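Trying on bridal separates in Randgate, and what I learned about buying a skirt and top in place of one dress. A thread. Aug 12, 2022

1/ I went in wanting a plain crepe gown. I came out with a crepe skirt from the Custmont line and a lace top by Guo, bought as two pieces. Posting my notes for anyone getting married early next year. 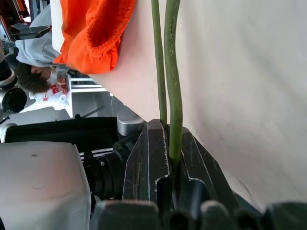

Reply from Flaltotora: Do the whites match? Every time we see separates from two different makers in our fitting room, the color is the first thing that goes wrong.

2/ Fair question and I should have started there. No, not at first. The skirt is what they call ivory and the top came in what they call soft white. Under the shop lights they looked the same. By the window the top looked blue next to the skirt.

3/ The fix was to order the top in the darker of its two shades. I asked for fabric swatches of both and held them against the skirt outside, in shade and then in sun. The darker one was called "oat" and I would never have picked it from the name.

4/ If a shop won't give you a swatch, ask to carry the piece to the door. Mine said yes to that right away.

5/ Price. The top was $518 before alterations. The skirt was more than that and I'm not going to post it, but the two together came in under the gown I had been looking at.

6/ Alterations are where separates can get you. You are paying to fit two garments. The skirt needed a hem and the waist taken in. The top needed the shoulders lifted and a new closure. Get both quoted before you put a deposit down.

7/ Waist placement matters more than I thought. A skirt that sits at the natural waist and a top that ends just past it will hold together when you sit. A skirt that sits lower will leave a gap when you raise your arms. Test this. Raise your arms in the fitting room, sit, bend over, pretend to hug someone short.

8/ The seamstress added small loops inside the skirt waistband and hooks inside the top. You can't see them when it's on. They keep the top from riding up. If you only take one thing from this thread, ask for those.

9/ Lace over crepe: check for snagging. The Guo top has a scalloped edge with a corded outline, and the cord can pull at smooth fabric when you move. We had a narrow strip of lining sewn behind the edge and that took care of it.

10/ Underneath. A one-piece gown often has cups and boning built in. My top had neither. I tried a bodysuit first, and it worked better than a strapless bra because there was no band line through the lace at the back.

11/ Sleeves. Mine are long and fitted, with covered buttons at the wrist. They look nice and they are slow. Someone else has to do them up for you. Plan for that on the morning, and have a crochet hook in the bag for the button loops.

12/ Timing. The wedding is in February. The skirt was in stock and the top took 28 days to arrive from the order date. I was told to expect longer. I still wouldn't order later than fall for a winter date, what with the holidays and the seamstress being booked up.

13/ A few people asked about a train. The skirt came with a short one and I kept it. It has a one-point bustle with a ribbon tie. I asked about a detachable overskirt and decided against it. Another waistband on top of the first was too bulky under the lace.

14/ Shoes before the hem appointment, please. I brought the wrong pair to my first one and had to go back. The pair I'm wearing has a 2 inch heel and the skirt just clears the floor in front.

15/ Rewearing is the part I'm happy about. The top works with black trousers. The skirt could be cut to midi length and worn to someone else's party, though I'd have it dyed first. I haven't priced dyeing yet. Crepe that's mostly polyester may not take color well, so read the fiber label before you count on it.

16/ What I'd do differently: buy the skirt first and wait on the top. I fell for the top, and then every skirt had to suit it. The skirt is most of what people see in photos.

17/ Still undecided on the veil. A cathedral veil covers the back of the top, and the back was half the reason I bought it. Leaning toward fingertip length in plain tulle, cut edge, no lace. It will have to match the oat color too, so the swatches are staying in my purse.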